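The Bed Under the Window

When Kelechi Okonkwo moved to her room in Pradeston, she had one suitcase and no pillows. The rest she bought slowly, mostly secondhand. We spoke on 19 May 2020 for this series about small bedrooms, and we began with the subject that she finds most important, the making of the bed.

"I was never a person who makes the bed," she told me. "My mother made it, and later it was simply not made. But in a small room the bed is also the sofa and the desk. If it is untidy, I have no place to sit."

Her method has a fixed order. The two big red pillows go up first, against the window side, one a little behind the other. Only then does she take care of the blanket.

"The pillows are heavy for their size," she said. "When I leave them flat, they take half of the bed. When they stand, I get the space back, and I have something to lean on with my book."

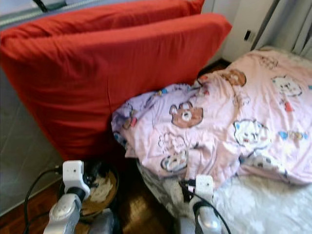 Jarmo Jääskeläinen wrote to us, after an earlier part of this series, that he would always start with the blanket, and that big pillows should wait on a chair until everything else is smooth. I asked Okonkwo what she thinks about this advice.

"He has a chair, then," she said, and laughed. "I understand him. It is easier to pull a blanket straight on an empty bed. But I would have to put the pillows on the floor, and I don't like that."

The pink blanket with the bears came from the market in Cendbridge. She was looking for something gray, to match the curtain, and she came home with cartoon animals. It is a little too wide for the bed, so she folds one side under. The other side of the fabric is closer to lavender, and she likes when a part of it shows.

How long does the whole work take? She has never measured it. On weekdays she shakes the blanket two times, lets it fall, and leaves the folds as they are. On Sunday she takes everything off, opens the window and airs the white bedding before she puts it back.

"My sister irons her sheets," she said. "I love my sister, but I will not iron a sheet."

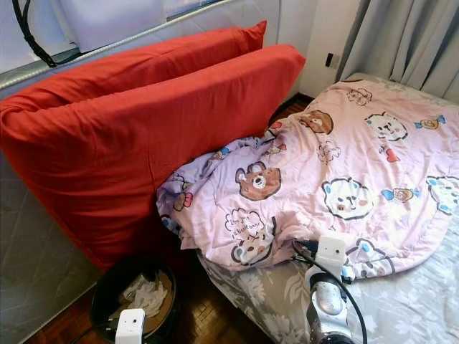
What she would change

Okonkwo would like a shelf on the wall, high enough that she doesn't hit her head when she sits up. She also thinks about a thicker curtain before August, when the sun comes early to her side of the house. The pillows will stay, although one of the covers has a zipper that opens by itself, and she has already sewn it closed once.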